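The open day at Privar ran from ten to four, with coffee, a name badge for everyone, and one robot that folds laundry. I had been promised an engineer for half an hour. I got her for most of the afternoon, because the robot was taking its time.

"People expect a magic trick," she said. "Then they watch it pick up a pair of pants and they go get a cookie."

The cookies were good. I had 2 before we sat down.

Her team's project is called Selelora, a name she says was chosen before she joined and which she declines to defend. The aim is modest enough: take clothing from a heap, find a sensible place to hold it, and fold it. My teenager has been working on the same problem for years, with less funding.

"Cloth is awful," she said, cheerfully. "A box stays a box. You touch a shirt and now it's a different shirt."

Most of the work, she explained, goes into the pinch. Grab too little and the fabric slides away. Grab too much and you lift the layer underneath, or the sleeve, or the tablecloth. 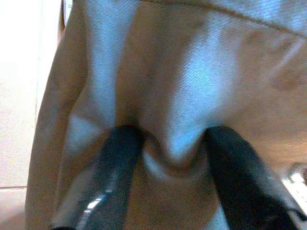 I asked how long it had taken to teach the thing to hold a piece of cloth between two fingers. She looked at the ceiling for a bit.

"The first 440 tries were mostly us learning what not to do. We're on 798 now. It's got opinions about corduroy."

What kind of opinions?

"It doesn't care for it."

A visitor behind us wanted to know whether it did fitted sheets. The engineer said no. The visitor asked when it would. The engineer said she couldn't fold one either, and that seemed to settle the matter for both of them.

She came to Privar from Hosoda, where she worked on machines that stack cartons, and she speaks of cartons the way some people speak of an ex who had a boat. "They had corners," she said. "Every single one."

Would she have the robot at home? She thought about her apartment, which is in Bordale and on the third floor.

"Where would I put it? I'd have to get rid of the dresser."

The next demonstration was at three, and she had to go and rumple some pants for it.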